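Lab handout 4: Comparing grippers in simulation
Course notes, Bheki Mahlangu and Annatjie Le Roux

Last week we got the Cele controller talking to a simulated arm. Now comes the fun part! We keep the arm, the room and the table exactly as they are and change only the fingers and how they close. You will be amazed at how much a small change in fingertip shape shows up in the logs.

What you need

The course copy of the Tisbridge simulator (the September build, please, as older ones save contact forces in a different format), your own controller settings, and the two finger models from the shared folder. Skustuvitz fingers are flat and narrow. Palledus fingers are wider, with a slanted pad. Both open to 80 mm.

What to try

Start with the arm parked and the fingers open. Choose one object and plan an approach from above. Close at the slow setting first, then lift, hold for 5 seconds and set the object down again. Run each finger model 200 times with small random shifts in the starting pose. On a lab machine that takes about an hour, so set it going and read section 3 in the meantime.

Watch a few runs yourself before you trust the success rate. Two grasps can both score as a success and look completely different up close. One may have the object square between the fingers and the other may be hanging on by a corner, and I love how quickly you learn to spot it. Switch between the room view and the wrist view as you go.

Simulator views: empty gripper over the floor by the table, spray bottle gripped at the neck, and a close view of a white toy at the fingers.
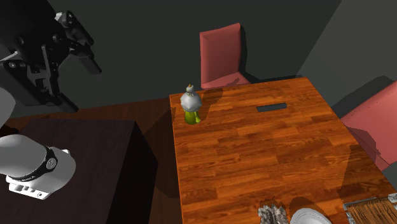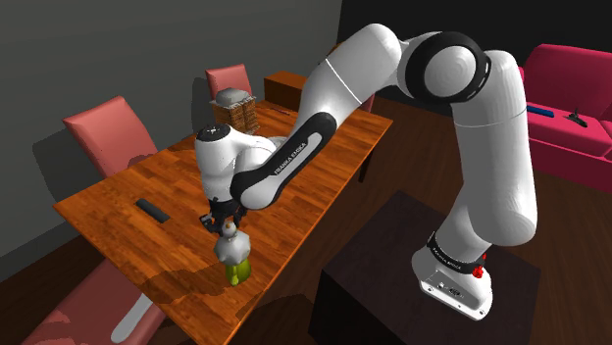
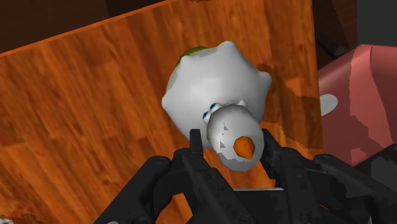

On contact settings: friction matters more than closing force for most smooth shapes. If an object shoots out sideways when you close, lower the speed before you raise the force. If it jitters in the hold, halve the time step and run it again. Annatjie has a nice plot of this and will go through it in the lab.

Soft things are still a weak spot. Our models are all rigid, so a toy that would squash in your hand keeps its shape here. Write down where you think this helps or hurts each finger model. Guesses are welcome, as long as you give your reasoning.

To hand in: your settings file, one table of results per finger model, and a page on the failures you found most interesting. Pairs are fine. Upload by 25 November 2024.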